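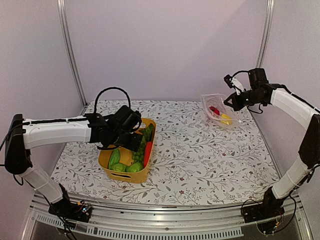 Does nail polish need to breathe?

Maybe you've heard a grown-up say it. "I'm taking my polish off for a week so my nails can breathe." It sounds sensible. Lots of people say it, and it's printed on plenty of bottles too. But is it true? Let's poke at it a bit.

What a nail is made of

The hard part of your nail is called the nail plate. It is made of keratin, the same stuff that's in your hair and in a cat's claws. The nail plate is dead. That sounds creepy, but it's the reason you can clip your nails without yelling.

The living part is hidden under the skin at the bottom of the nail. It's called the matrix, and it makes new nail all day and all night, very slowly. It pushes the older nail forward toward your fingertip.

So can a nail breathe?

No. Nails don't have lungs, and the nail plate doesn't take oxygen from the air. The growing part gets its oxygen from your blood, like your toes and your ears do. Painting the top of the nail blue doesn't stop your blood from getting there.

Then why do people believe it? Probably they took off their polish one day and saw that their nails looked yellow or had chalky white patches. They thought, "My poor nails were suffocating!" There are better explanations. Dark polish can leave a stain behind. Polish remover can dry out the top of the nail. Scraping or peeling the polish can lift off tiny flakes of nail with it. A rest from polish might help with all of those, but air isn't doing the work.

What about "breathable" polish?

Some bottles say "breathable" on the front. Usually the maker means that a little water or air can pass through the dried polish. Maybe it can. The question to ask is: so what? If your nail doesn't need to breathe, a polish that lets it breathe is fixing a problem you didn't have. You might still like the color, and that's a fine reason to want it.

Does polish make nails stronger?

This one is trickier. A coat of polish can act a bit like a jacket, so a thin nail may bend less while the polish is on. Some people find that helpful. But the polish isn't feeding the nail. Remember, the nail plate is dead, and you can't feed dead stuff. If a bottle says it has vitamins for your nails, ask how the vitamins are supposed to get to the matrix, under the skin. I have asked. I got a free sample and no answer.

What about white spots?

Did anyone ever tell you that white spots mean you don't drink enough milk? My aunt in Rosley told me that, and I drank a great deal of milk because of her. Most white spots come from little bumps to the nail, like catching your finger in a drawer. It takes a while for the spot to grow up to where you can see it, so by then you've forgotten the drawer.

Try it yourself

You need 2 peel-off nail stickers or a bottle of kids' polish, and a grown-up who says yes.

Paint one thumbnail. Leave the other one bare. Put a small dot of polish at the very bottom of the bare thumbnail, near the skin, so you can watch it move. Check both thumbs every few days and draw what you see. Touch up the dot if it wears off, but put it back in the same place!

Does the painted nail stop growing? Does it fall off? Write down your guess first. People who write down their guess afterward are amazingly good at guessing.

One kid's thumbs can't prove very much, of course. Maybe you use one hand more than the other. Ask some friends to try it too and compare your drawings.

When to tell a grown-up

If a nail hurts, turns a strange color and stays that way, or starts to lift up, show a grown-up. They may want to ask a doctor. Don't paint over it to hide it. And if polish makes your skin red or itchy, take it off and don't use that one again.

Open a window when you use polish or remover, and keep both away from candles and stoves. You breathe, even if your nails don't.

Words to know

Keratin: the tough stuff nails and hair are made of.
Matrix: the living part under the skin that makes new nail.
Cuticle: the thin bit of skin at the bottom of the nail. It helps keep germs out, so leave it alone.

Written by Toshiko Fukuda
Last updated 18 January 2026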